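Tudska

Corner and edge grasps for soft things, with a planner that knows when to let go.

Tudska is the part of our stack that decides where a two-handed robot should take hold of a cushion, a pillow or a folded blanket, and how to close the fingers once it gets there. It sits between Harent (our perception package) and Alcaraz (whole-body control), and it can run without either one if you feed it point clouds and accept joint targets back. This README covers installing it, running it on a recorded episode, running it live, and the tuning knobs we reach for most.

Soft objects are so much fun to plan for! A mug has one shape all day. A pillow has a new one every time you set it down, and the planner has to be happy with that.

Status

Version 3 of the planner is the default on the main branch as of May 14, 2022. The old sampling planner is still in legacy/ and still passes its tests, but we've stopped adding features to it. The message format between Harent and Tudska changed with this version, so update both together.

What's in the repository

tudska/grasp holds the candidate generator and the scorer. Start reading here if you want to know why it picked that corner.

tudska/contact holds the pinch controller and the slip watcher.

tudska/replay plays back recorded episodes through the whole pipeline with no hardware attached.

tudska/viewer is a small browser viewer. It draws the candidates over the head camera picture and colors them by score.

configs/ has one file per hand and one per room. Room files are optional.

tests/ is what you'd expect, plus a folder called tests/ugly with the inputs that broke us in the past. We love that folder. Please add to it.

Install

You need Python 3.8 or newer and a C++17 compiler. A graphics card helps the segmenter but the planner itself runs fine on a laptop.

git clone the repository with submodules, then from the top folder:

pip install -e .
python -m tudska.selfcheck

The self check loads the default config, plans on one stored cloud and prints the chosen grasp. If it stops at "no hand model found", the submodules didn't come down. Run git submodule update --init and try again.

Quick start on a recorded episode

python -m tudska.replay --episode episodes/armchair_pillow --viewer

Open the viewer at the address it prints. You'll see the candidates show up along the outline of the object, then the winner, then the planned approach. Space bar pauses, and the arrow keys step one planning cycle at a time. Stepping is the best way to learn the system, and I still do it when a score looks odd to me.

How a grasp gets picked

Harent hands over a labeled cloud and a rough outline for each soft object. Tudska walks the outline and places 40 candidates, with more of them near places where the outline bends sharply. Corners are great for a pinch: there's fabric on two sides, usually less filling than in the middle, and the fingers can come in without pushing the whole object away.

Every candidate then gets a score built from four terms:

reach: how comfortable the arm is at that pose, asked of Alcaraz directly
clearance: distance from the hand to anything that isn't the target
thickness: how much stuff the fingers would have to close over
confidence: how sure the segmenter is that this bit of outline is real

The terms are multiplied, so one very bad term sinks a candidate no matter how good the rest are. We tried adding them for a while and got some truly brave grasps through the backs of chairs.

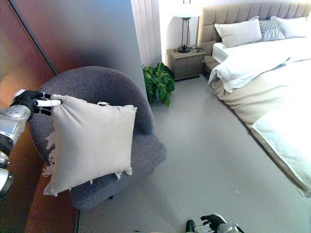
Left-hand corner pinch on a fringed throw pillow, seen from the head.

Fringe is where the confidence term earns its keep. Loose threads along an edge give the segmenter a fuzzy outline that can wander from one update to the next, and a candidate placed on the threads themselves would close on almost nothing. The fix is in grasp/inset.py. It takes the outline, shrinks it until the local point density settles, and moves the candidates in to the new line. It's a short file and Izzati Sopacua wrote it in one very good afternoon. Set inset.enabled to false if all your objects have clean seams and you want the cycle time back.

The other thing that armchair episode is good for is color. An off-white pillow against a gray chair is easy. The same pillow against white bedding is a lot harder, and rooms with a bed in them give you both problems a few steps apart. Harent leans on depth when color contrast drops below harent.contrast_floor. If you see candidates bleeding from one pillow into the next, raise that number a little before touching anything in Tudska.

Which hand goes first

The planner scores both hands for every candidate and keeps the best pair. The config key hands.prefer can be left, right or none. With none, the scorer adds a small bonus for whichever hand is already on the same side as the target, which cuts down on the arm crossing in front of the camera and hiding what we're trying to look at.

The second hand is given a waiting pose low in front of the body. It's allowed to drift into the bottom of the head view, and the self filter in Harent masks it out using the joint readings. If your calibration is off you'll notice here first: slivers of glove show up in the cloud as tiny floating objects, and the clearance term starts avoiding them. Run tools/check_selfmask.py, and if the overlay doesn't sit right on the fingers, recalibrate the head before anything else.

The pinch

Closing happens in three stages, all in contact/pinch.py.

Approach brings the open fingers to the candidate along the surface normal, at the speed in pinch.approach_speed.

Close runs the fingers until the motor current crosses pinch.touch_current. The default of 700 is in the raw units of the hand driver, and it is meant for gloved hands. Bare fingers want less. Please don't copy our number to a different hand without running tools/current_sweep.py first!

Hold keeps a steady current and starts the slip watcher. The watcher runs at 100 Hz and looks at the finger positions only, with no tactile sensing. If the fingers creep closed past pinch.creep_limit, it reports a slip and the planner can either squeeze harder or let go and pick again. By default it lets go. Squeezing harder sounds tempting, but on a thin edge the fabric has mostly left by the time you notice.

Running live

Start Alcaraz, then Harent, then:

python -m tudska.live --hand configs/hands/gloved.yaml --room configs/rooms/bedroom.yaml

Order matters. Tudska asks Alcaraz for joint limits once at startup and caches them, so if you restart Alcaraz you have to restart Tudska too. There's an open issue for this and we'd be delighted by a pull request.

Use --dry to plan and draw without sending any commands. Use --step to confirm each stage from the keyboard. We keep --step on for any new room, any new object and any config we edited after lunch. Keep the stop button in your hand whichever flags you use. Software flags don't replace it.

Room files

A room file lists fixed furniture as simple boxes and half cylinders, so that the clearance term has something to go on where the camera can't see. A chair with a curved back is best written as a half cylinder for the back and a box for the seat. One big box makes the whole seat off limits and the planner will report no_candidates with a perfectly reachable pillow sitting there.

Keep soft things out of the room file. Throws, duvets and curtains move around, and stale boxes for them are worse than none. Plants are in between. We add a loose cylinder with soft: true, which lowers the score near it and doesn't forbid anything.

Known problems

Round cushions have no corners. The generator falls back to even spacing, and the picks are okay but a bit random.

Checked fabric sometimes splits into two objects in Harent. Setting harent.merge_coplanar to true helps with most of it.

Sheer curtains give noisy depth. If one is behind your target, crop the cloud with room.max_depth.

The viewer draws candidates in the wrong place if you resize the window while paused. Reload the page.

Blankets draped over an edge confuse the thickness term, which sees the drop as a very thick object. Meriem Zaki has a branch, drape-thickness, that measures along the surface, and early replays look lovely. We hope to merge it in July.

Contributing

Open an issue with the episode attached if you can, or at least the cloud and the config. One saved cloud is worth a long description. Code style is whatever the formatter says, so run make format before you push. New scoring terms are very welcome, and they need a replay test plus a line in docs/terms.md saying what they do when their input is missing.

If you work at Lokbridge, the shared episodes folder is already mounted and you can skip the download step in docs/episodes.md. Everyone else should follow that page from the top.

License

Code is under Apache 2.0. Config files and the sample episode are under CC BY 4.0.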